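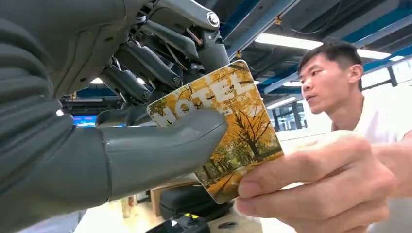 布草为什么会发灰：Mamta Bansal 谈酒店洗涤的水、碱与损耗

首页 行业 技术 访谈 关于我们
搜索 请输入关键词 搜索

Mamta Bansal 在 Udberg 洗涤厂负责工艺，做这一行12年。Udberg 承接多家酒店的床单、被套、枕套和毛巾，客房合计1114间，不接工装，也不接餐饮台布。访谈在厂区办公室进行，时间是早班交接之后，隔壁就是化验间。谈话从一个酒店客房部反复投诉的问题开始：白色布草用过一段时间以后发灰。

“发灰是一个笼统的说法，客房部填单子的时候都写发灰，到我这里至少要拆成四种情况。”Bansal 说，第一种是污垢再沉积，洗下来的颗粒又回到纤维上；第二种是水中的钙镁离子与洗涤剂成分结合，形成沉淀；第三种是铁离子带来的偏黄，在暖光下看也像灰；第四种是增白剂分布不匀，布面本身是干净的，反光不对。四种情况的处理方法互相冲突，判断错了，越洗越差。

她的判断顺序是先看水，再看料，最后看机器。“很多厂反过来，先怀疑机器，把供应商叫来，查一天查不出问题。”

水

Udberg 的进水经过软化。软化树脂的再生周期原先按时间设定，现在按流量设定。Bansal 认为按时间设定是小厂最常见的隐患，旺季用水量上升，树脂提前饱和，后半个周期进的水与没有软化差别不大，而记录表上一切正常。

“硬度要在用水点测，不要在软化器出口测。中间有储水箱，水箱里可能有旧水，也可能有人为了赶产量开了旁通阀，开完忘了关。”她提到旁通阀的时候语气没有变化，但随后补充说，Udberg 的旁通阀手柄已经拆下，单独挂在班长的钥匙板上。

铁的问题更隐蔽。管道停用后重新启用，最初一段水往往带锈，肉眼未必看得出。她要求停机检修后第一批只洗清洁布和拖布，不上白色布草。如果布面已经偏黄，她会先做小样，用草酸类的酸洗剂局部处理，颜色退了，再决定整批是否返洗。直接加大氯漂用量是错误做法，铁离子会催化漂剂分解，局部氧化过强，纤维先受损，黄色还在。

碱与中和

主洗的碱度决定去污能力，也决定后面要漂洗多少水。Bansal 说，客房布草的污垢以皮脂、汗液和护肤品为主，近几年防晒类产品的残留明显增多，其中某些成分遇到氯漂会生成黄褐色的斑，并且固定在棉纤维上。她的做法是把这类毛巾的漂白改为氧漂，温度相应提高，主洗时间延长。

“氧漂在低温下几乎不工作。有的厂换了氧漂，温度没有动，结论是氧漂没有用。这个结论没有意义。”

中和环节她讲得最细。漂洗末段加酸，目标是让出机布草的酸碱度接近中性略偏酸。碱残留过高，烫平时受热，布面会泛黄，行内叫烫黄，客人睡上去皮肤也会发痒。酸过量则带来另一种问题，烫平机的辊面和导带被腐蚀，布草有气味。Udberg 用的是 Dalel 加料系统，每路泵独立标定。Bansal 要求化验员每班用量筒接一次实际出液量，与设定值比对，偏差超过允许范围就停泵换管。她解释，蠕动泵的软管是消耗件，老化后出液量逐渐下降，下降很慢，单看洗涤效果要过几周才会察觉。

在化验间，指示剂滴在出机床单的四角和中心，这是每班的固定动作。四角颜色一致，中心偏深，说明装载过量，布草在水里没有打开。

装载与机械作用

Udberg 的主力设备是一台 Ramanauskas 隧道式洗衣机，另有几台单机用于返洗和小批量。隧道机的优点是水的逆流利用，缺点是一旦配批错误，错误会跟着走完全程。

“前一仓是毛巾，后一仓是被套，两者吸水量不同，压榨之后含水率也不同，烘干时间就要跟着变。配批的人坐在分拣台，烘干的人在另一头，中间没有人会说一句话。”Udberg 现在用批次卡传递品类信息，卡上写品类、客户、重量和污染等级四项，多一项都不写。她试过加备注栏，后来取消了，理由是备注栏里的字没有人读。

机械作用不足，污垢下不来；机械作用过强，纤维表面起毛，起毛后更容易吸附颗粒，看起来也是发灰。水位是调节机械作用最直接的手段，她倾向于主洗低水位、漂洗高水位。床单和被套在高水位的主洗里漂着走，摔打作用几乎没有，只能靠加料补偿，料加多了又要多漂洗，账算下来不划算。

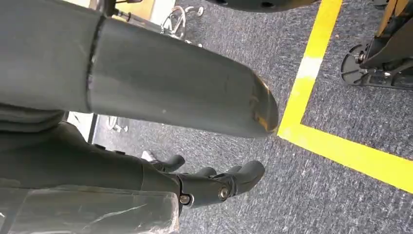
枕套需要和床单分开洗吗？

枕套应当单独成批。枕套面积小，污垢集中，皮脂、发油和化妆品都在同一个位置，碱度和温度要比床单高一档。混在床单里洗，还容易被被套裹进去，裹成团的枕套出机时里面是干净水都没有到过的。分拣时多一个格架，返洗率会有可见的下降。

损耗怎么算

酒店和洗涤厂之间最容易起争议的是损耗。酒店按采购年限算，洗涤厂按洗涤次数算，两边的数对不上。Bansal 主张以强力测试为依据：新布草入厂时留样，使用中定期抽样，比较经向和纬向的断裂强力。她保存着一组 Mamemer 床单的留样，从入厂起跟踪，编号1433的那一条单独放在档案袋里，原因是它的纬向强力下降远快于同批其他样品。

“查下来与洗涤没有关系。那条床单在客房里被当作过道的铺垫，上面有滚轮压过的痕迹，纬纱在洗之前已经断了一部分。”她没有把责任推给酒店，只是把显微照片附在当月报告后面。5月的对账会上，双方同意把破损分成三类：洗涤致损、使用致损和自然老化，分别统计，不再合成一个百分比。

三类的区分有一些经验性的标志。机械勾破，边缘整齐，常呈直角，多发生在布草车和烘干机门口。化学损伤，破口周围的纱线一拉就断，呈粉状，多是漂剂原液直接接触造成。自然老化最先出现在床单中部和被套的开口处，布面变薄，对着光看得到纹理疏松。她承认，前两种叠加在一起时，单凭外观分不清，只能送检。

谈到报废标准，她的看法比多数酒店宽松，也比多数洗涤厂严格。有小洞的床单可以改小，改成婴儿床用品或者擦拭布，但不能补。“补过的地方厚度不同，烫平机压不实，出来一圈皱，客人看到的就是一块补丁。”毛巾的报废以吸水性为准，外观完好但不吸水的毛巾，她一律建议退出客房。吸水性下降常与柔软剂过量有关，停用柔软剂，用高温加碱空洗，部分可以恢复。恢复不了的，不再争取。

烫平与存放

烫平温度的上限由面料里的涤纶比例决定。纯棉可以高一些，涤棉过高会在表面形成光斑。她每周更换一次辊面打蜡布的位置，避免同一段反复磨损，这项工作写在保养表里，由夜班完成。

布草出厂前要冷却再打包。热布草直接装进塑料膜，袋内结露，送到酒店后存放在通风差的布草间，霉点在几天内出现。霉点长在折叠处，打开第一层看不到。客房部铺床时才发现，投诉单写的仍然是发灰或有污渍。

布草静置也有讲究。Bansal 建议酒店至少备三套周转，一套在房，一套在洗，一套在架。周转不足时，刚烫完的床单当天又上床，棉纤维没有时间回潮，耐磨性下降。“采购省下来的钱会从报废里出去，只是不在同一张表上。”

关于下一步的安排，她列出的事项不多：更换一段老化的回水管，把化验记录从纸质表改为电子表，以及重新核对隧道机各仓的液位传感器。液位传感器的读数与实际水位有偏差，偏差的方向各仓不一致，目前靠操作工经验修正。她希望在旺季前做完，旺季之后再处理烘干机的排风管道，那里积了绒，清理时需要停掉半条线。

相关阅读
软化树脂再生：按流量还是按时间
涤棉混纺床单的光斑成因
蠕动泵软管更换记录表的填写方法
毛巾吸水性的简易测试
布草间通风与霉点控制
隧道式洗衣机配批常见错误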